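Section 4: Setting up the round table for the block activity

Read this section before the first use of your Trevwood round table with the Zaruvum block set. The table should already be standing on its base, as covered in Section 3.

Before you start

Choose a level floor. The top can stand close to a wall or a fabric panel, but leave a gap wide enough to pass a hand through so the edge can be cleaned.

1. Wipe the top with a soft, damp cloth. Follow the direction of the grain.

2. Dry it with a second cloth. Do not leave water standing near the rim.

3. Set out the blue block first, toward the middle of the top. Keep it at least 9 inches from the edge.
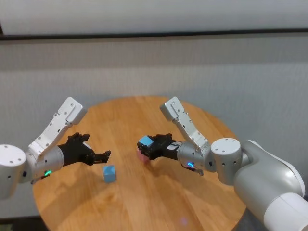
Figure 4-1. Light blue block on the round table.

Note: The blocks have no top or bottom. Any face may be set down.

Caution: Small parts. Count the blocks back into the bag after every session. Keep them away from children under 3.

Placing one block over another

The basic exercise in the Brurnton activity card is a stack of two, with pink below and blue above. Do it slowly the first few times.

4. Stand the pink block on the table and take your hand away. If it rocks, there is grit under it – wipe the spot and try again.

5. Hold the blue block by two opposite sides, near the top, so that the lower part stays clear.

6. Bring it in over the pink block and stop just short of touching. Look from the side as well as from the front.

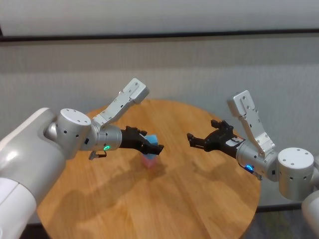
7. Lower the blue block until the faces meet, then let go with both sides at the same time. Letting go one side first tends to drag the block off center.

8. To take the stack down, lift the blue block straight up and set it to one side before you touch the pink one.

Caution: Do not slide the blocks across the top. The finish marks easily, and scratches that run across the grain are hard to hide. Lift a block clear of the wood each time you move it.

If the light comes from one side, shadows can make it hard to judge the height of a block above the table. Move the lamp, or add a second one opposite.

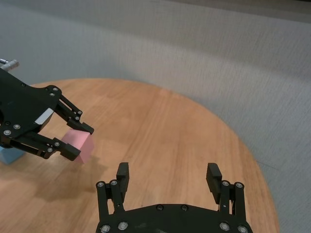

Maricica Ilie wrote to us that the pink block was harder for her group to line up than the blue one, and that a sheet of white paper propped up at the far side of the table made its edges easier to see. Plain matte paper is fine for this. Do not tape it to the finish.

Storage

Put the blocks in the bag once they are dry. Replacement blocks are sold by Atanasov in packs of 50. For care of the table base, see Section 5.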